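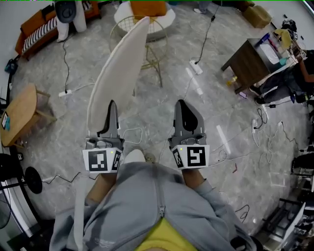
**Fatdale station house to come down, signal box gets a reprieve**

10 January 2019

The old station house at Fatdale is to be demolished before the spring, the line's owners have confirmed. The signal box at the north end stays. So does the footbridge, for now.

Word came in a short letter to the parish late yesterday, and there's a public notice pinned up at the level crossing as well. Work starts with the fencing. After that the roof comes off, then the walls down to platform height. The platform itself isn't part of the job and will be left as it is, grass and all.

Fatdale was the last stop but one on the Veven branch and lost its passengers a long while before it lost its goods. Coal came in, stone went out, and for a good many years there was a siding round the back to the Kestex works, which made sacking and later carpet underlay. The works siding left the yard by a sharp curve behind the cattle dock. You can still follow it on foot as far as the beck, where the bridge deck has gone but both abutments are sound. Beyond that it's private and the farmer does not like visitors.

The station house was let as a dwelling after closure and has stood empty since the last tenants left. Slates went first, then the lead, then the stairs. A survey in November found the gable on the road side leaning badly, and the footpath below was shut the same week. It's been shut ever since, which has meant the long way round to the school for anyone living down Mill Lane.

Gemma Sorrentino, who has been running the campaign to keep the building, is not happy. "We asked for the survey and we got one page of it," she said. "One page. I'd like to see the rest before they bring in a digger." She'd hoped for a tea room and two holiday lets. A builder gave her a price last year but she won't say what it was, only that it was less than people think.

The owners say the full survey will be put on show at the village hall. No date for that yet.

Not everyone is against. Arvo Honkanen has the house straight across the road and has been looking at the gable out of his front window for years. "It's had its day. I was fond of it, I bought my first ticket there, but I don't want it in my garden." He would like the clock bracket saved if anyone can get up to it safely. The clock went long ago.

**The box**

Better news at the other end. The signal box was down to go too in the first set of plans, and has now been taken off the list. It's a small one, timber on a brick base, with a 30 lever frame of which 23 were in use at the end. The rest were spares or had been taken out of use when the goods yard was cut back. The frame is still in there. The block instruments are not, they were removed at closure and one is beleived to be in a private collection on the coast.

Raimo Turunen has a lease on the box, signed just before Christmas, and plans to put the steps back first. At the moment you get in by ladder. He then wants to reglaze the front and get the stove going. "I've got most of the sashes in my shed," he told us. "Some are from Vuorinen, they're the same pattern, near enough. A bit of planing." Vuorinen box was knocked down in a hurry and he got there with a trailer the evening before.

He won't be opening it regularly. Maybe a couple of times in the summer, by arrangement. Anyone with photographs of the inside when it was working is asked to get in touch, he's short of anything showing the shelf over the levers and doesn't know what colour it was. Brown, he thinks. He has been told green by three different people.

**Footbridge**

Less clear. It's a lattice bridge, older than the present platform, and was moved here from somewhere else – nobody we spoke to agreed where. The treads on the down side have rusted through and it's been boarded off top and bottom. The owners will "review its condition" once the house is gone, and the parish has asked for it to be kept as a right of way over the trackbed. As there are no trains under it, and a perfectly good gap to walk through, that might be a hard one to argue. But it's a handsome thing and would cost a fair bit to take away.

**Stone**

Some of the stone from the house is to be set aside. The doorway with the carved date goes to Lucrezia Amato's yard at the bottom of the hill, where it will be kept under cover until a home is found for it. The platform-side window surrounds too, if they come out whole. Everything else will be crushed on site and used to fill the cellar, which floods. Rail fans hoping for a brick or two should not go over the fence. Ask at the gate and the site manager will see what can be done, we're told, but not in the first week.

The two running-in boards are not at risk as both went years back. One is in the school hall. The other turned up in a sale with the F missing.

**Roads and parking**

Station Road will be shut to through traffic while the gable comes down, 2 days at most if the wind behaves. Access for residents from the top end only. The bus will stop at the chapel instead. Lorries will use the old goods entrance and turn in the yard, so please do not leave cars there, even though everybody does. The recycling bins in the yard are being moved to the playing feild car park for the time being.

**Trackbed path**

The path between Fatdale and Veven stays open throughout except for the stretch past the platform. There'll be a signed way round by the back lane, muddy at the best of times. Cosimo Serra, who looks after the path, is asking riders to get off and walk their horses past the works when machines are running. He also says the culvert near the old distant signal has been cleared and the big puddle should drain now. We went along this morning and it was a good deal smaller, still over the ankle in the middle.

The stump of the distant signal post is worth a look if you're passing, east side, just after the second gate. Most of the ladder is still there.

Comments on the demolition can be sent to the parish clerk in writing. They won't stop the work, the clerk says, but will be passed on with the request about the footbridge. More on the survey when we have seen it.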